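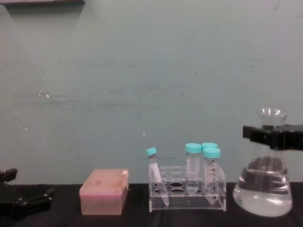 Is it water? How scientists check a clear liquid

Suppose somebody hands you a glass of clear liquid and says, "It's only water." Should you believe them?

A good scientist would say: not yet. Plenty of liquids look exactly like water. White vinegar does. So does salty water, and so do some acids that would burn your skin. Your eyes can tell you a liquid is clear and has no colour. They can't tell you what it is.

We use cookies to remember your reading level. Accept | Manage my choices

Start with the label

In a laboratory every bottle and flask should have a label with a name and a date. But labels can be wrong. People get tired, or pour things into the wrong flask. If a flask has no label, the rule is simple: treat it as dangerous, and never, ever taste it or sniff it.

Why is the flask that funny shape?

The cone-shaped kind is called an Erlenmeyer flask. You may read that the shape was chosen to look clever. I doubt it. The wide bottom makes it hard to knock over, and the narrow neck means you can swirl the liquid with less chance of splashing. Try swirling water in a cereal bowl (over the sink!) and you'll see the problem.

Some flasks have lines on the side to show how much is in them. Don't trust those too much either. They are a rough guide. To move a small, exact amount, scientists use a pipette, a tool that sucks up liquid and lets it out again. Many pipettes have a plastic tip that is swapped for a clean one between liquids. The tips are kept in a box with a lid, so dust stays out.

Test it yourself

Ask an adult to put water in one glass and salty water in another, without telling you which is which. No tasting! Lower a fresh egg gently into each. In plain water it should sink. If there's plenty of salt, it should float.

Did it work? Do it again before you decide. Darius Mets, who is 13 and lives in Seltembridge, wrote to us in October to say his egg floated in both glasses. His egg was old, and old eggs can float in plain water. He tried 3 fresh ones and got a different answer.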